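# Getting decent toast out of a plain white toaster

March 2020, and we're eating a lot of toast at our place, so I've finally sorted out how I do it.
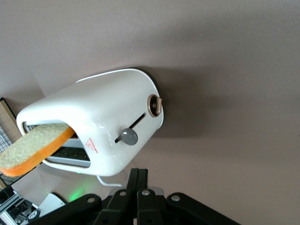
A reader in Trundville wrote in to ask why her slices always come up dark at one end and pale at the other, and whether she should just give up and use the broiler. Don't give up! Nine times out of ten it's the bread. A hand-cut slice that's fat at one end sits closer to the wires there and catches first. I cut mine on the thin side now, and if a slice is too tall for the slot I flip it halfway through and give the other end its turn.

The dial is the other thing. I used to crank mine way up and stand there sniffing for smoke (don't do this). Start low, look, and push the lever down again if you want more color. Bread from the freezer can go straight in, by the way, just expect a second go.

Crumbs! Mine went from last September until a couple of weeks ago without a cleaning, and I'm not proud of it. Unplug it, let it get completely cold, then:

- Slide out the crumb tray if yours has one, and wipe it with a barely damp cloth.
- Tip the toaster over the sink and tap the sides. No shaking, the wires inside bend easily.
- Use a dry pastry brush for whatever is stuck. Never a fork or a knife.
- Wipe the outside with a drop of dish soap on a cloth. White casing shows every buttery thumbprint, especially near the lever and the dial.

If a slice gets stuck, pull the plug first and wait, then ease it out with wooden tongs. I got mine at the hardware store in Dallach and they live in the drawer right under the toaster, next to the bread knife.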